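Toy storage

Toy storage is the keeping of children's playthings in containers, on shelves or in furniture made for the purpose. The term covers both household practice and the manufacture of chests, bins and racks. It is distinct from toy conservation, which deals with museum collections.

Materials

Soft toys are usually kept apart from hard ones. Plush fabric holds dust and moisture, and a sealed container slows the drying of the filling after washing. Hard plastic toys tolerate closed storage but may scratch one another when piled deeply.

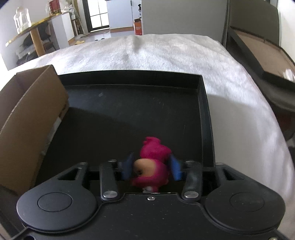 Can a plush toy be packed away straight after washing? Storage should wait until the filling has dried through, as the core stays damp longer than the outer fabric.

Polyester filling recovers its shape after light compression. Older fillings, such as wood wool and kapok, tend to crush permanently and are stored without weight on top. Battery-operated toys are stored with the cells removed, as leakage can corrode the contacts.

Containers

The hinged wooden chest was the usual form in many homes before molded plastic bins became cheap. Its main hazard is the falling lid. Lid supports hold the lid at any angle and must be matched to its weight. Ventilation holes are added in case a child climbs inside.

Open containers have no lid hazard and allow contents to be seen from above. Corrugated cardboard is light and easily replaced, but loses stiffness in humid rooms. The Vavstead pattern, a low open bin sold by the firm Drerkis, measures 80 cm in length and stands on 4 short feet.

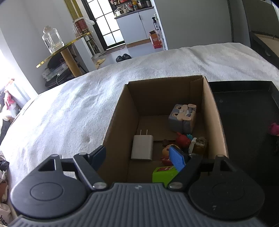 Orhun Sarıgül disputes the preference for open bins, writing that "a bin without compartments is emptied onto the floor to find one small piece" and that shallow trays serve small items better.

Rotation

Rotation is the practice of keeping part of a collection out of reach and exchanging it at intervals. The Gangate method divides toys into 10 groups, with one group available at a time. Taşdemir shelving, fitted with removable trays, was designed for this use.

See also: Blanket chest; Shelving; Toy library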